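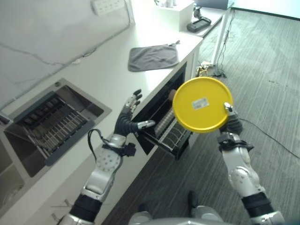

Figure 2.1. A round yellow lid held up in front of an open compartment with a wire rack.

Chapter 2. Where Do Lids Go?

Household manuals answer this question with great confidence. I have read a shelf of them and I doubt most of it. The Punaro method wants every lid upright in a rack beneath the counter. Grullano wants each one stored on its own pot. Both claim to save time, and neither says how the time was measured.

Start with what a sink area has to hold: a dish rack, a folded towel, whatever was washed last. A lid is flat, wide and awkward, and it belongs to something kept elsewhere. A wire rack may suit it — or may only suit the lids its maker had in mind. In this chapter we test the usual advice against 13 home kitchens before repeating any of it.

Comments (2)

Khaemba: Still not convinced by the upright rack. Mine rattles.

Simão Nogueira: Is the Grullano chart in the September printing? My copy skips it.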